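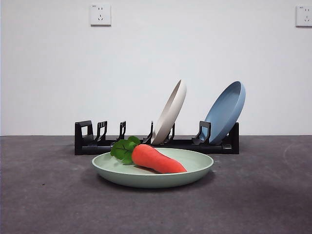

Fig. 4.1 Wall outlets above a dark gray speckled tabletop.

Chapter 4
Eating Off the Ground: Food, Water and Crumbs in a Closed Cabin

Before you start: reread the cabin air section in Chapter 3. You will need it for the crumb problem.

Key terms: rehydratable, thermostabilized, water activity, galley, menu fatigue.

First thing to get straight. Food on a spacecraft is a mass problem, then a storage problem, then a people problem. Engineers tend to stop after the first two. Crews don't.

Take the Vimska study, which we come back to all through this chapter. A ground habitat, four people, 58 days sealed in. Menu planned at 3,000 calories per person per day, 16 main dishes on rotation. On paper, plenty. By the second half the crew was leaving food on the tray and losing weight. Nothing was spoiled. They were just sick of it. Minttu Heinonen, who ran the galley log, wrote "sauce requested again" so many times she started shortening it to SRA. You will see SRA in the tables, thats what it means.

Why sauce? Partly smell. In weightlessness body fluid shifts toward the head, noses get stuffy, and many astronauts report that food tastes flat. (The Vimska crew had normal gravity, so boredom has to carry more of the blame there. See 4.3.)

Second: water. Drying food saves launch mass only if the water to put back is already on board, say from recycling. If you have to launch that water too, the savings go away. Students miss this every year. Work problem 4.2 before moving on.

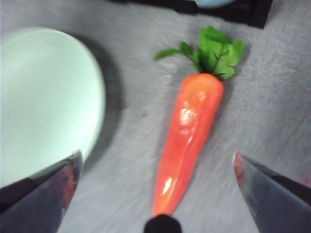 Fig. 4.2 Artificial carrot, glossy red-orange, with leafy top.

Fresh produce. Small amounts, eaten early, big effect on mood. Short shelf life, needs cleaning, trimmings have to go somewhere. Growing it on board is a seperate question and gets its own chapter (Chapter 9).

Third: crumbs. On the ground they fall. In orbit they drift, into eyes, filters, switches. So tortillas over bread. Salt and pepper go up as liquids. Afiq Santoso's tray design, the Drasard tray, is worked through in 4.4 with the straps and the lid hinge. Skip the hinge math if you haven't had statics.

Packaging, quick version: pouch, can, bar, drink bag. Each one is trash later. Trash takes up volume and it smells. Count it in from the start. Cameron Dow's budget sheet in 4.5 has a column for it, most older ones do not.

In this chapter
4.1 How much does a crew eat?
4.2 Water in, water out
4.3 Menu fatigue
4.4 Trays, straps, crumbs
4.5 Packaging and trash
Problems (40), the starred ones need a spreadsheet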